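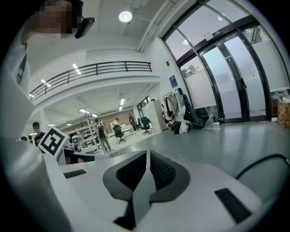

Fastlow puts arm order on hold, buys hand grippers first

Fastlow has pushed back its order for robot arms and will spend the first part of the money on hand-held grippers instead, the company told staff on Tuesday.

The arms were down for this quarter. They now move to next year's budget, after a decision taken late last week by Neelam Bajpai, who runs operations, and Dušan Ivanov, who looks after equipment. The supplier, Noletov, has agreed to keep its quoted price open until December.

In the meantime 12 grippers are on order from Tindent. Delivery in two batches, first one expected before the end of the month. Price was given as 400 each, before cables and spares.

Bajpai said the arms were never the hard part of the plan. "We could have had them on the floor by now. Then what? No recordings to train them on, and the lease running from day one. I didn't want to sign that."

The idea is that people do the packing and folding jobs by hand with the grippers, cameras running, and the recordings go towards teaching the arms later. Fastlow wants 3,000 usable recordings before it commits to the bigger purchase. Ivanov thinks that is low. He asked for double and didn't get it, though the figure will be looked at again once the second batch of grippers is in use.

Storage turned out to be the awkward item. The first draft of the budget had one line for it, copied over from an older project, and it was well short. Video from the grippers fills disks faster than anyone had allowed for. The revised plan sets aside nearly 3,000 for drives alone, with a seperate line for backup, still to be priced.

Other changes in the new plan:

Spare finger pads bought up front, not as needed. They wear and the wait for new ones is long.
Marker cards printed in-house.
One person's hours for checking recordings, part time to start.
Floor repairs at the Bettencourt site dropped for this year. Fixed arms would have needed them, grippers don't.
Training days cut from four to two.

The last one has had some grumbling. Shift leads say two days is tight if people are also meant to learn the labelling software, which has changed again. Ivanov said a third day could be added out of the contingency money if the first groups struggle – he would sooner do that than have bad recordings thrown away later.

On leasing versus buying, nothing settled. Noletov offers both. The lease comes with servicing and swap-outs, the outright price doesn't, and the two work out close over three years going by the sums shown to staff. Bajpai said she leans towards leasing for the first arms and buying after that, but wants to see what the service visits look like in writing. A smaller rival quote also came in, was looked at, and was turned down over delivery times.

Staff asked whether jobs were affected. Bajpai said no posts are being cut under this budget and that the recording work is on top of normal shifts, paid at the usual rate. She would not be drawn on what happens once the arms arrive. "Ask me when theres a date."

No change to the plan for the Bettencourt site otherwise, which stays the first place due to get arms. The second site has not been picked.

A fuller breakdown goes to department heads next week. Questions on the gripper rota to Ivanov, on costs to Bajpai's office – before noon if you want a same-day answer.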